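Big, plain and beige: a table man on why we all buy too small

Ivbridge, back of the old dairy, kettle on. Rathnayake has been selling work tables out of here for nine years and he starts talking before I've found a pen.

"People measure the room," he says. "Never the job. They come in with the room written on the back of an envelope, and I ask what are you going to do on it, and they look at me as if I've asked for their bank details."

The firm has his surname over the door and not much else. Two of them full time, a nephew in August. They sell tops and legs seperately, mostly to schools, sewing rooms, repair places, people who do jigsaws and are serious about it. No dining tables. He's asked every week. Still no.

I wanted to know about the size thing first, as it's what he's known for round here. He talks customers up. Some of them must think it's the money.

"Course they do. I'd think it." He shrugs. "But your arms need somewhere to go. You've got the thing you're working on, fine, that's the middle. Then your elbows. Then whatever you've just put down. If all that's hanging over the side you'll be fed up in ten minutes and you'll blame the chair."

His rule, if it is one: put the job in the middle of the table, sit down, lean on both forearms. If either of them slides off, go up a size. He does it with me. One slides off. He's delighted.

The most popular top at the moment is called the Lornau, named by his daughter, no meaning that he knows of. Starts at £422 without legs. Legs are called Pedance and I'm told that was a joke that got onto the price list before anyone could stop it.

So why beige? Nearly everything he sells is beige or close to it.

"White's a nightmare. You're under a light all day and it comes straight back up at you. Dark, you can't find a screw. Black screw on a dark top, forget it, you'll find that with your foot." He did a green for a while. Sold 29 of them and had a lot of conversations about green. "Beige, anything you put on it, you can see it. Black, silver, white, it all shows. It's a boring colour and I'm very happy with it."
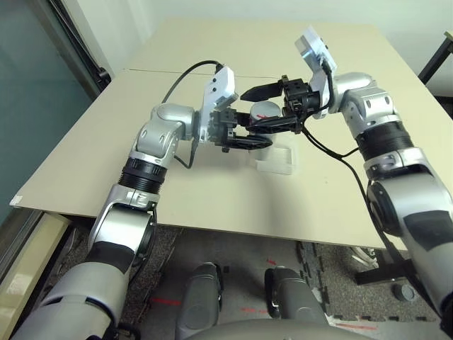 Dinesh Bhuiyan

We move on to cables, which I hadn't planned on, but he has views. Strong ones.

"A lead lying on the top is a lead you'll catch. Doesn't matter how tidy you are. You reach over, it comes with you, off goes your tea." He likes them over the far side, or else down past the edge and onto the floor, well away from feet. Will he cut a hole in a top for them? He will, but he sulks. "Wait a month. Use it a month and then ring me and tell me where you want the hole. It's never where you said."

How many people ring back?

"Hardly any. They've got used to it by then. Saved them a hole."

He gets up here to deal with a delivery. I have a go at moving a top on my own. Not advised. He comes back and finds me holding one end and says nothing at all, just takes the other.

On looking after them he's brief. Damp cloth, then dry cloth. Nothing with lemon in it. Don't drag things, lift them. If you're going to use a knife put something under it, and no, a magazine isn't something. He sold a top to a bookbinder who brought it back after a year to ask if the marks would come out, and they wouldn't, and she took it home again and turned it over. Still using the other side.

"That's allowed," he says. "Both sides are the same. I should put that on the website."

It isn't on the website. The website is mostly a phone number.

What about height? Everyone I know argues about hieght.

"Standing or sitting, decide. Don't do in-between, in-between's where backs go." For two people at one table he'll set it for the taller one and give the shorter one a mat or a stool - he says the other way round never works, the tall one ends up folded over and cross. And if the two of them are working on the same thing, from either side, he wants it in the middle and kept there. "Otherwise it creeps. It creeps towards whoever's bossier."

Bare tops, then. Does anybody keep theirs clear?

"Nobody. Me included." His own is at the far end of the workshop, under invoices, a radio, half a sandwich. He bought the wood for it at 40 and it's the one he'd save in a fire. He clears it every evening, he says, then looks at it again. Most evenings.

Any advice for somebody buying their first one?

"Newspaper on the floor. Tape it down the size you think you want. Then walk round it for a week with the shopping in your hands." And if it's in the way? "Then move the sofa."

Open day at the old dairy is 27th July, tops and legs both, some seconds out in the yard if it's dry. Bring your own van, he's not lending his again.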